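집에서 옷 개고 이불 정리하는 분들을 찾습니다
Kuvel 생활정리 연구모임 2021년 참가자 모집

장롱을 열 때마다 패딩이 쏟아지는 집, 이불장에 더는 손이 안 들어가는 집, 여름 내내 겨울옷 한 벌이 침대 발치에 누워 있는 집. 저희가 만나고 싶은 분들이 바로 그런 집에 사는 분들입니다! 물론 옷장이 늘 반듯한 분도 환영합니다. 반듯한 집에는 반듯한 집만의 순서가 있어서, 그 순서를 듣는 시간이 저희에게는 정말 재미있거든요.

Kuvel은 집 안의 천, 그러니까 옷과 이불과 수건과 커튼을 사람들이 어떻게 접고 말고 쌓고 넣는지를 모으는 작은 모임입니다. 지난 4월에 수건 편을 마쳤고, 이번에는 부피 큰 것들 차례입니다. 다운재킷, 롱패딩, 누빔 조끼, 오리털 이불, 솜이불, 베개, 침낭까지 전부 들어갑니다.

수건 편을 하면서 제일 많이 들은 말이 "수건은 할 만한데 패딩은 정말 모르겠어요"였습니다. 저희도 모르겠습니다. 소매부터 접는지 몸판부터 접는지, 모자는 안으로 넣는지 밖으로 빼는지, 공기는 언제 빼는지. 집집마다 다르고 같은 집에서도 어머니와 딸이 다릅니다. 한 분은 패딩을 꼭 침대 위에서만 갠다고 하셨고, 다른 한 분은 바닥에 놓고 무릎으로 눌러야 속이 시원하다고 하셨어요. 이런 이야기를 제대로 모아서 책 한 권으로 묶으려고 합니다. 제목은 아직 못 정했습니다. 좋은 제목이 떠오르면 신청서에 같이 적어 주세요.
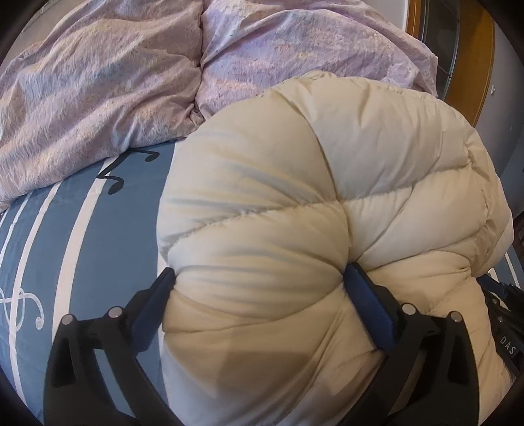

하미시 키루이(Hamisi Kirui)
Kuvel 생활정리 연구모임 진행 담당

저는 누빔옷을 좋아합니다. 크림색 누빔 다운처럼 두툼한 옷을 침대에 뭉쳐 놓으면 어디가 앞이고 어디가 뒤인지 한참 찾게 되지요. 박음질 선을 따라가다 보면 대강 감이 오는데, 가운데가 깊게 접혀 버리면 그마저도 헷갈립니다. 손으로 쥔 자리에는 잔주름이 잡히고 옆은 오히려 더 부풀어 오르고요. 이걸 몇 번 만에 납작하게 만드는지, 아니면 납작하게 만들 생각이 아예 없는지, 참가하시는 분마다 답이 다를 거라 벌써부터 기대가 큽니다.

어떤 활동을 하나요

참가자는 20명입니다. 한 분이 모두 3회 참여하시고, 모임 장소는 Stokthorpe 생활관 2층 안쪽 방입니다. 침대와 낮은 탁자, 옷걸이 봉, 수납 상자를 갖춰 두었습니다.

첫 모임에서는 집에서 가져온 옷과 침구를 평소대로 개어 봅니다. 잘하려고 애쓰지 않으셔도 됩니다. 평소에 던져 놓는 분은 던져 놓는 것부터 보여 주세요. 개는 동안 무슨 생각을 하는지 말로 들려주시면 옆에서 받아 적습니다.

두 번째 모임은 서로의 방법을 바꿔서 해 보는 날입니다. 옆 사람이 갠 롱패딩을 풀어서 그 사람 설명만 듣고 똑같이 개어 보는데, 수건 편에서도 이날이 제일 시끄러웠습니다(좋은 뜻으로요). 설명하다가 자기 방법이 이상하다는 걸 깨닫고 한참 웃으신 분도 계셨고요.

마지막 모임에서는 넣기를 합니다. 상자, 압축 봉투, 천 가방, 서랍 가운데 원하는 것을 골라 계절 하나를 넣어 두는 연습입니다. 압축 봉투를 쓰면 안 된다는 분과 써야 산다는 분이 모두 계실 텐데, 어느 쪽이든 이유를 끝까지 들려주시면 좋겠습니다.

이런 분이면 됩니다

만 18세 이상이고, 집에서 자기 옷이나 가족의 옷을 직접 정리하는 분.
다운이나 솜이 든 옷 또는 침구를 두 점 이상 가져오실 수 있는 분. 무거운 이불은 미리 말씀해 주시면 생활관에 있는 것을 쓰셔도 됩니다.
세 번의 모임에 모두 오실 수 있는 분.
살림 경력은 보지 않습니다. 자취 첫해인 분, 혼자 사시는 어르신, 군대에서 배운 대로 지금까지 개는 분 모두 반갑습니다. 세탁소나 침구점에서 일하시는 분도 물론 신청하실 수 있어요. 두 분이 한집에 사시면 같이 신청해 주세요. 같은 옷을 두 분이 따로 개는 모습을 꼭 보고 싶습니다.

털이나 먼지 알레르기가 있는 분은 신청서에 적어 주세요. 그날 자리를 창가 쪽으로 잡고 오래된 깃털 베개는 다른 날로 옮기겠습니다.

드리는 것

매회 교통비와 점심을 드립니다. 점심은 생활관 1층 식당 Ankrah에서 먹는데, 된장국이 아주 맛있습니다. 세 번 모두 참여하신 분께는 책이 나오는 대로 한 권 보내 드리고, 원하시면 뒷면 감사 목록에 성함을 올립니다. 지난 수건 편 책은 43쪽짜리 얇은 책이었는데 이번에는 100쪽을 채워 보자는 것이 저희 욕심입니다. 그러려면 여러분의 수다가 많이 필요합니다!

함께 일할 기록 도우미도 한 분 모십니다

참가자와 별도로, 모임마다 옆에서 글과 그림으로 기록해 주실 분을 찾습니다. 접는 순서를 간단한 선으로 그릴 수 있으면 충분하고 미술 전공은 필요 없습니다. 말이 빠른 분의 설명을 놓치지 않고 따라 적는 끈기가 더 중요해요. 모임 뒤에는 카터 보두앵(Carter Beaudoin) 편집자와 그날 적은 것을 맞춰 보고 원고로 다듬습니다. 카터는 수건 편의 그림을 전부 그렸고 질문을 아주 좋아하는 사람이라, 처음 해 보시는 분도 편하게 배우실 수 있습니다. 기록 도우미께는 매회 활동비를 드리며, 금액과 시간은 면담 때 말씀드리겠습니다. 그려 본 것이 있으면 두세 장 보내 주세요. 양말 개는 그림도 좋습니다.

신청 방법

Jivlow 신청 게시판에서 '부피 큰 것들' 글을 찾아 신청서를 남겨 주세요. 이름과 연락처, 가져올 옷이나 침구, 그리고 제일 개기 싫은 것 하나를 적으시면 됩니다. 마지막 칸은 길게 쓰셔도 다 읽습니다.

신청 마감은 2021년 8월 29일입니다. 자리가 차도 대기 명단을 받으니 망설이지 말고 적어 주세요. 모임 날짜는 참가가 정해진 분들과 맞춰서 잡고, 평일 저녁 조와 주말 낮 조로 나눌 생각입니다. 인터넷 신청이 어려우시면 생활관 1층 안내대에 종이 신청서가 있습니다.

가져오신 옷과 이불은 그날 모두 도로 가져가십니다. 큰 가방을 챙겨 오세요. 올 때 들어갔던 가방에 갈 때는 안 들어가는 일이 수건 편에서도 있었습니다.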